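Wustden Reads Past Its Goal

The Wustden library benefit drew 305 guests to the Nilia ballroom in July, nearly filling the room. Dinner was served at 7 p.m., and the silent auction closed an hour later. 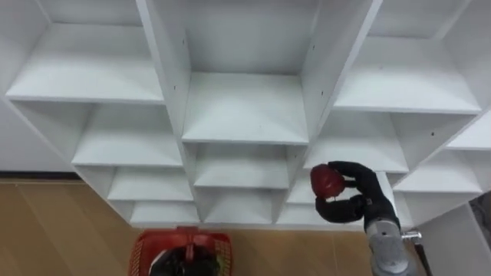

Novelist Oriana Sepúlveda read from "Major," her second book, and signed copies until the staff began folding chairs. Ticket sales will pay for the summer reading program, which enrolled 1,361 children last year. 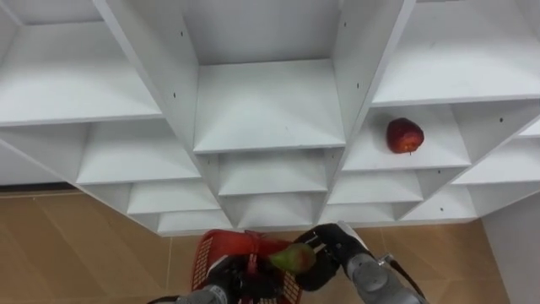

A red apple on the white shelves.

Giang La, who chaired the dinner, said 42 businesses gave auction items.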